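Robot Learning Lab, Course Handout 3
Collecting demonstrations with hand-held grippers
Last updated: May 12, 2021

Last week we looked at how a policy is trained from demonstrations and took the data as given. These notes cover where the data comes from. Read them before your first collection session, and bring the task sheet for your group.

A demonstration is one complete attempt at a task by a person, recorded from start to finish. In this course people hold the grippers in their hands and do the task directly, with no arm attached. The policy later has to produce the same gripper motion on a robot, so a motion that is easy for your wrist but impossible for the arm is a bad example even when the task gets done.

Task families

The Garnier set covers tabletop tasks: stacking, sorting, pouring dry goods. The Brukley set covers furniture and storage, meaning drawers, cabinets and lockers. Groups working on Brukley should expect slower sessions. Doors hide the target, handles differ from one unit to the next, and the inside of a compartment is much darker than the room. A target inside a compartment may be visible to the gripper camera for only a short part of the approach.

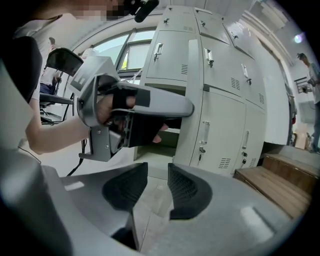

Manikandan Menon asked whether a reach that bumps the side of a compartment should be thrown out, given that the robot will probably bump it too. Keep it if you recover and finish the task without letting go of the gripper. Mark it "contact" in the log. Throw it out if the gripper is knocked hard enough that tracking jumps.

Procedure

1. Run the calibration routine at the start of the session and again after any break.
2. Read the task line aloud so that everyone in the group is working from the same wording.
3. Start with the grippers open and still. Hold for 3 seconds.
4. Do the task at a steady pace. Do not talk through it or stop to look at the screen.
5. Return to an open, still position and end the recording.
6. Log the result as success, contact or fail before starting the next one.

Each recording may run up to 60 seconds. Anything longer should be split into two task lines. Change the starting position between recordings. A group that stands in the same spot all session gives us one example many times over.

What gets rejected

Last September's class turned in 439 recordings for the Brukley set, and 56 were rejected in review. Most of those had tracking loss, usually from a hand or sleeve covering the marker. The rest had missing log entries or a start position that was still moving. Failed attempts were not rejected. They are stored separately and we use them in the unit on evaluation.

For next time

Upload your recordings to the Sultana folder and fill in the group log. Watch two recordings from another group and write half a page on which parts of the motion a fixed arm could not copy. Reading: the Cakton notes, sections on action labels and time alignment.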